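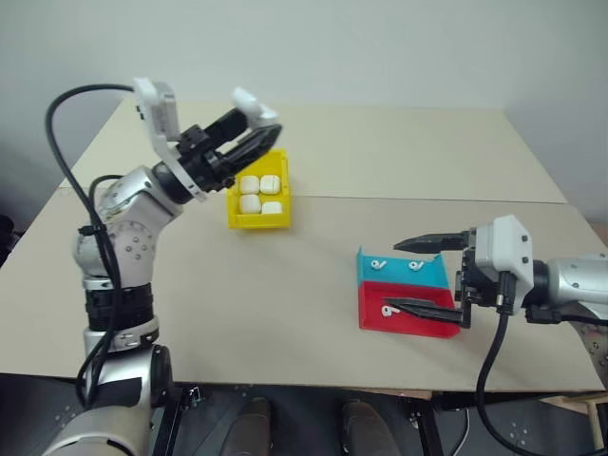
Teleop demos: two arms or one for earbuds?
Reading time: 2 min

Drostby
We're recording demos by remote control, putting earbuds back in their charging cases. I've got 164 so far and the trained policy still drops the small ones. Do I keep both arms going

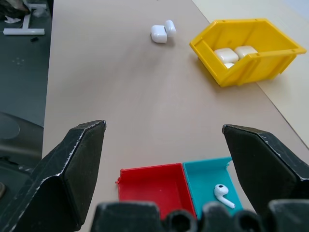

or let one arm hold the case and park the other until it's needed? Going slower hasn't helped.

Rafferty
Keep both. Throw out any demo where you paused -- I cut 19 of mine.
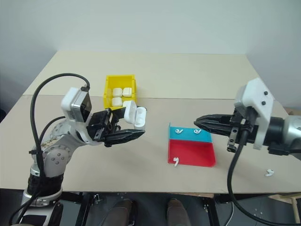

Clurismont
Depends who's driving. Swap operators and you get two habits mixed together.

Related
Hand-guiding an arm
How many demos is enough?
Labelling failed grasps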